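Home | Posts | Garden | The river | About me | Contact

What I learned from 681 pages about one small river

2nd April

I live 28 steps from the Golska. It is a small river, and in summer a child can walk across it with dry knees. For six years I did not think about it much. I bought the house because it was cheap and because the kitchen has morning light, and the river was simply there behind the fence, like the neighbor's plum trees.

Then one spring the water had a color. It was a pale orange, like tea with too much milk, and it stayed for three days. The stones near the bank kept the color for much longer. I wrote an email to the town and received a polite answer that the matter was known. Known to whom, the answer did not say.

On our river there is a metal finishing plant, Aebischer, four kilometers up from my house. I want to be careful with my words, as English is my third language and a careless word can cost money. So I will write only what is in the public file, and where I have an opinion I will say that it is an opinion.

The public file is a thing I did not know existed. Every plant that puts water into a river must have a discharge permit, and the permit and all the letters around it can be read by any person who asks. I asked. I had to fill in a form with my address and the reason for my interest. For the reason I wrote "I live here." After some weeks I was invited to the regional office in Sterkine, where they put me at a small table beside a radiator and gave me four folders. Together they had 681 pages.

I am not a lawyer and I am not a chemist. I keep the books for a bakery. But a bookkeeper can read a long and boring paper without falling asleep, and this was enough to start.

The first thing I learned is that a permit expires. The permit of the plant was for ten years, and the ten years were finished before I moved here. The plant sent an application for a new one in time, which is correct, and the rule says that if you apply in time, you can continue under the old permit until there is a decision. There was no decision. The application was put in a folder, a second letter asked for a missing drawing, the drawing came, and after this the folder is silent for a very long time. So the plant was working legally on an old paper with old limits, and I could find no person in the file who was bothered by it.

The second thing I learned is about the samples. The plant must take a sample of its own water every month and send the result. I found most of them. For some months there was only a note, "equipment in service," and no number. I looked for the month of the orange water, which was April, and it was one of the months with the note. I don't say that this proves something. I say that I looked for a number and there was a note.

The samples go to a laboratory, Dekix, and the laboratory sheets are very clear and nice to read. On one of them the iron was above the limit, and a clerk had underlined it with a pencil. After the underline there should be a letter to the plant. It is possible that the letter was sent and not put in the folder. I asked, and I was told that they would check.

I made two visits to Sterkine, and on the second I brought a sandwich and warmer socks, as the radiator is only decoration. You may not take the folders out, but you may photograph the pages with your telephone. I photographed all of them. It took one entire day, and my thumb hurt.

Afterward I made a table with one line for every letter: the date, who wrote, to whom, what was asked, and whether there is an answer. I recommend this to everybody who has a problem with an office. When you read the letters one after another, each of them sounds reasonable. When you see them in a table, you see the holes. The biggest hole in mine is longer than my time in this house.

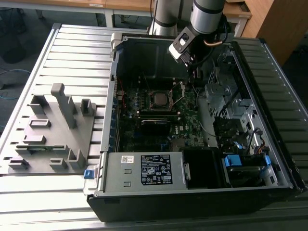 I sent the table to the regional office together with a formal complaint, and I want to tell how this works, as I made mistakes. My first complaint was seven pages and very emotional. It came back with a request to say which decision I was complaining about. But there was no decision, and this was exactly the problem! The correct form has a different name. You do not complain against a decision, you complain that there is none, and for this one page is enough. I wrote the new one in an evening. You must name the permit, the date of the application, and the rule that gives the office a time limit. Then you ask for one thing only. I had asked for five things before, among them that the river should be clean, which is a good wish but not something a clerk can stamp. I also learned to look for the exact part that is responsible and to leave the rest alone. A desktop computer with its side panel off, the green motherboard and the memory module and the processor under its metal bracket all open to the eye, is easier for me to understand than a regional office, where the panel stays closed and you must guess from the outside which department has stopped. In my case it was the water department, and not the inspection department to which I had sent everything.

The fee was 1283 in our money, which for me is not small. If the complaint is accepted, the fee comes back. I have put the receipt in the table too, on its own line, with the column for the answer still empty.

Some people in the village asked me if I want the plant to close. No. Two families in my street live from it. I want a new permit with limits that were written in this decade, and I want a number in every month. I think the plant can manage this. Their own application, on paper, promises a second settling tank, and I would like to see it built.

The water today is clear. I went down with my coffee, and there was a gray wagtail on the stones. The stones are still a little orange on the lower side, if you turn them.

Older post: Why my beans did not come up

Comments (4)

plumtree_neighbor
Thank you for doing this. We also saw the orange water and we only talked about it over the fence.

Marsh Reader
Good post. In my region you can ask for the file in digital form and they must send it free. Maybe check if yours has the same rule before you hurt the other thumb.

downstream2
Can you share the empty table, without the names? We have a gravel pit with the same kind of silence.

The author
@downstream2 Yes, write to me over the contact page and I will send it. @Marsh Reader I did not know this, I will ask them.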